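8 June 2020
By Vlasta Spahić
Print | E-mail this article
Shares: 141 | Comments: 12

3. Where the candy sits

Earlier work on office snacking assumes that people eat what they like. We began with the humbler idea that people eat what they can reach without standing up. The Parkness office of Zesholm, a firm that sells filing software and employs a great many seated people, let us test it for most of May.

Snacks were offered either lying flat on a table or on a clear tiered stand (Figure 1). Prices, such as they were, went into an honesty box, which earned its name on some floors more than others. Staff were told that we were studying "break habits" – a phrase vague enough to pass the ethics board and dull enough to discourage questions. 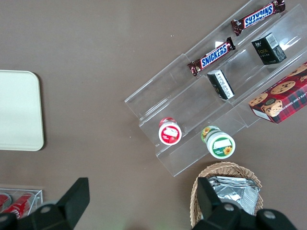

3.1 DISPLAY EFFECTS

Figure 1. Snickers bars on the upper tiers of a clear stand.

Over the study we logged 1294 items taken, of which around 300 left after the official end of the working day. The stand did better than the flat table on every floor except the one occupied by Accounts, where the two were level and the honesty box ran a small surplus we have been unable to explain.

Dumlao's reach model predicts that the top tier should empty first. Ours did so in the mornings only. By late afternoon, staff took whatever was closest to the door, a pattern the model treats as noise and we are inclined to treat as going home.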